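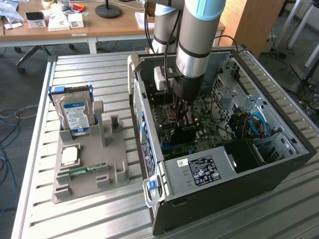 4.2 What people keep, and why they say they keep it

Households in the Kerslake survey rarely throw a desktop computer away; they promote it to the attic. Of the 597 homes that answered, most had at least one machine that had not been switched on in years, and owners defended it with a warmth seldom extended to relatives. Size was the usual complaint. A tower like the one in Figure 3, with its gray power supply, its square fan housing and its perforated drive brackets, takes up the floor space of a small dog and asks for less. Even so, respondents gave it up later than they gave up phones, which slid into drawers and were forgotten there.

Figure 3. An open desktop tower lying on its side, motherboard and power supply in view.

The stated reason was nearly always photographs. Iturra and Brøndum call this the "album excuse," and in follow-up interviews 14 of 30 owners could not name a single picture stored on the machine. One had kept the tower for 10 years and the monitor cable for longer. We coded these cases as "sentimental," there being no box on the form for "stubborn." Distance to the nearest drop-off site had little bearing on the answers, a finding that disappointed the town, which had just opened a second one.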